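4. Equipment and budget

Our group (Leena Partanen, Cameron McIver, Mhairi Dunbar) had 366 euros for the term. The plan was to build two hand-held grippers for the cloth-handling task and keep the rest for spares. Printing was free in the Burnlow workshop, so the money went on hardware.
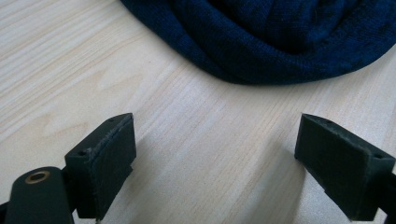 Spare parts took more of the budget than we expected. The first order from Prutitz came to 152 euros and covered screws, rods and brass threaded inserts. We had left the finger pads off that list. The fingers have a flat pad on the inner face, and on ours the pad edges look a bit frayed, so pad material is now its own line - 71 euros for next term, with glue. Dark knitwear is the test item we want to keep using, and it costs us nothing.

Still to order by April:
Pad material and glue, 71
Inserts, 4 packs, price to be confirmed by Kena

Dougal Rutherford has to sign the order form before it goes out.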